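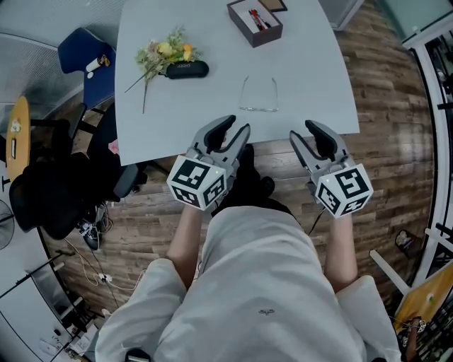 I have a soft spot for shared tables, the kind everybody drifts past and leaves something on. Give me one in January, when people are back from the holidays and nothing has found its home yet, and I'm happy for an hour! A pair of thin rimless glasses sits right in the middle with the temple arms open, while the case lies farther up beside a bunch of artificial flowers in yellow and orange. Such a small distance, and it's the whole subject of this article. Glasses and case belong together, and a table where they stay together is a table you can use.

The magazine has been sending me into workrooms to write about clearing up, and I've come to love the little stuff most. Big furniture more or less looks after itself. It's the pens, the cans, the eyeglasses and the bottle on the office chair that decide how a room feels when you walk in at 9 a.m.

My method came from a studio called Narnatari, where they give it 6 minutes at the end of the afternoon (they have a kitchen timer for it, bright red and very loud). You start with whatever is breakable. Glasses get folded and go in the case, lid shut. Then the chairs, because a chair with things on its seat is a shelf, and somebody will want to sit down. Pens go back in their box. Flowers come last, and I always look forward to them. 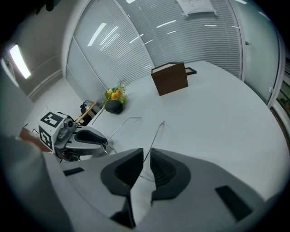 Words by Boiko

Oh, the flowers. I used to be a snob about artificial ones and I've completely come around. Yellow and orange blooms with green leaves, set in a round black pot toward the back of a white table, warm up a room full of blinds and frosted glass for next to no effort. They want a dusting now and then and that's it. Keep them low enough to talk over.

Cables are harder. A thin one looping over the tabletop will catch a sleeve sooner or later, so I run mine along the back edge and hold them with 2 fabric ties. Picture frames I like standing up, or else put away in a drawer until there's a wall for them.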